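4.2 Comparing the two grippers in simulation
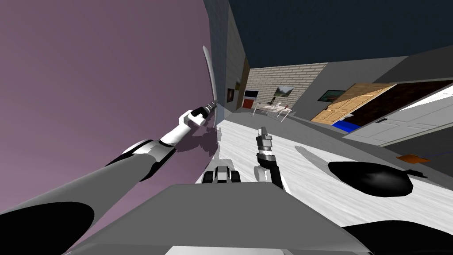
Figure 3. Both arms during a Garnholm trial, seen from the robot's body.

We had wanted for some time to set the Pludar gripper beside the Gamon one under the same controller, and the Garnholm rooms gave us a friendly place to do it. Each gripper was given 100 trials per room, with the same starting poses and the same time limit. Long, thin objects gave us the most to think about, and the pale, slightly curved one held by the left gripper in Figure 3 is a fair sample of the kind, especially so near a wall. The right gripper is open and empty there, and we scored the arms separately for such moments. Over all 2,422 grasps we kept the Tichý controller at its default gains, tempting as it was to tune them a little for each hand.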